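Fruit going off on a steel tray – what should be kept apart?

Asked by Rekha Dwivedi, Jun 23, 2018

We have moved into a small place in Surnerdale with no larder. I keep most of the fresh food on the table, with a low shelf standing at the back of it for whatever won't fit. There is a stainless steel tray on the table for the small things.

The flatbreads go on the shelf because I bake a batch of 10 and we eat them over the next couple of days. Apples and potatoes share the shelf with them. Citrus and tomatoes go on the tray. 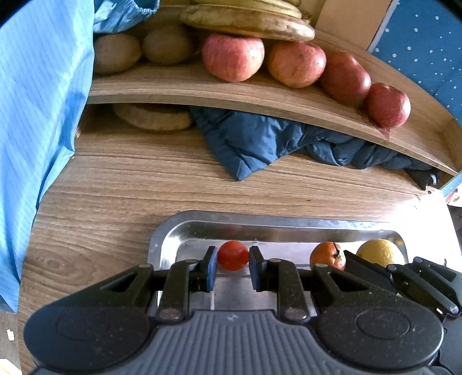 The potatoes sprout long before we get through them and the lemons go hard. The tray was a present, so I would like to carry on using it. The kitchen faces south and is warm by the afternoon. The fridge is a small one and mostly full of milk and leftovers. What would you move first?

3 answers

Kuldeep Malhotra
Move the potatoes. They want somewhere dark and cool, and a shelf over a table in a south-facing kitchen is neither. Mine go in a paper bag with the top folded over, at the bottom of the cupboard furthest from the cooker. Don't use plastic, they sweat. Rub off small sprouts and use those potatoes first, but throw out any that have gone green or soft.

Apples give off a gas that ripens other fruit, so keep them away from the tomatoes unless you want the tomatoes to ripen quicker. People disagree about apples and potatoes. I keep them apart.

The tray is fine. Steel does no harm to whole fruit. Wipe it when something leaks and dry it before you put the fruit back.

Banafsheh Khosravi
Agree about the potatoes. Lemons go hard because they dry out. Put them in a sealed bag in the fridge door and they will keep for weeks – mandarins last better in the fridge too, though I leave a couple out for eating. Tomatoes can stay on the tray, out of the sun.

I wouldn't leave flatbreads in the open. Let them cool completely, wrap them in a clean tea towel and put them in a tin. For a batch of 10 I would keep out what you need for the day and freeze the rest with a bit of baking paper between each. They thaw in minutes in a dry pan.

Narendra Pal
just buy less at a time, we shop every 2 days and never have this problem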